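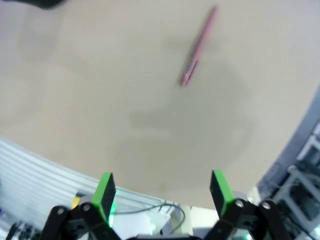
Wrist camera view, one pink pen on the round table.

I've been itching to write this one up since September! The short version: we stopped feeding our grasping policy the whole wrist image at full weight, and thin objects got a lot easier for it.

Some background. Mohcine Lamrani and I have been training a small imitation policy we call Maller (the earlier one was Naciri, may it rest). It learns from demonstrations, where one of us drives the arm by hand and the log keeps the camera images and the joint positions. We had 1579 of those by the end of the summer, and on mugs and blocks Maller was doing fine. On pens it was hopeless. It would come down next to the pen, close on air, and lift with total confidence.

Mohcine's guess was that the policy was keying on the shadow. Look at how big and dark that soft gray patch is on the tabletop, and then how little of the picture the pen takes up. If you're a network looking for the thing that changes most as you move, the shadow is a very tempting answer.

So we tried something almost embarrassingly simple. During training we randomly brighten or darken soft blobs on the table part of the image, with no change to the target action. The policy sees the same demonstration with the gray patch stronger, weaker, shifted a bit, or doubled. After a while it has no reason to trust it. We picked 173 pen demonstrations for the fine-tune and left everything else alone — same network, same learning rate, same gripper.

Out of 15 pen trials the old version managed two. The new one got 11! I ran the whole set again late that evening and got 11 again, which I'm choosing to enjoy for now. Most of the misses are with the pen lying nearly in line with the fingers' closing direction, so the wrist has to turn a long way, and Maller tends to start down before it has finished turning. That's a separate problem and I have ideas (more turning-only demonstrations, for a start).

The blob code is in our Grollitz repo under augment, and it's short enough to read over coffee. Next up is a pencil, then a cable, which scares me a little.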